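Speaker notes, evening session, Stoltside clubhouse
Talk: Saving fuel and tires in a long street race
Speaker: Aleksandra Sobczak
Slot: 39 minutes including questions

Slide 1. Title
Wait for the door to close. Thank Konrad Urbańczyk for the timing sheets. Say that the sheets are on the club drive and people can take copies.

Slide 2. The race
Dorham street course, November round. 58 laps. Cars started on full tanks, one stop required. Explain that the pit lane opens after lap 5 and that the limiter line is before the bend, which caught two drivers this year.

Slide 3. Two plans
Mrema ran a long first stint. Drolex stopped early and tried to run in clean air. Both cars qualified on the second row, so the comparison is fair for the first ten laps. After that traffic matters more than anything on the sheet.

Go slowly here. Last time people asked for this slide again at the end.

Slide 4. Lifting early
Drivers lift before the braking point at turns 1, 6 and 9. Each lift costs a little time and saves a little fuel. Mrema's driver lifted at all three from lap 4 on. Drolex's driver only lifted at turn 6. Show the throttle trace for lap 12 and point to the flat part before turn 9.

Konrad will probably say the trace is smoothed. It is. The raw one is in the backup slides.

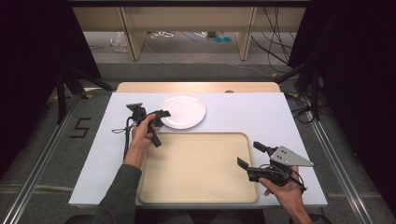 White plate and beige tray on the foam board.

Slide 5. Tires
Left rear goes first at Dorham. The long right-hander behind the grandstand does most of the damage. Mrema's lap times started to drop off on lap 27 and they stopped on lap 31. Drolex had already been in on lap 19 and had to nurse the second set to the flag.

Question for the room: would you have stopped Drolex again under the yellow on lap 44? Take three or four answers, then move on. My view is yes, but they would have lost track position to at least two cars and the driver didn't want it.

Slide 6. Radio
Read out the call from lap 43. Don't play the clip, the sound in this room is bad. The engineer gives the fuel number, the gap and the tire target in one message, and the driver only repeats back the gap. The tire target never came up again.

Slide 7. What we change
One number per message. Driver repeats it. Fuel target is given on the back straight only. Tire target goes on the pit board.
We tried this at the Stoltside test over 162 laps with both drivers. There were fewer missed calls on the second day than on the first.

Slide 8. Cost
Budget for the pit board panels is 520 and includes the spare set. Skip this slide if we're past 8:15.

Questions
If someone asks about tire pressures, those belong to Konrad's talk after the break. If someone asks about the lap 1 contact, the stewards' report is pinned next to the door.

Leave the slide 3 table up while people get coffee.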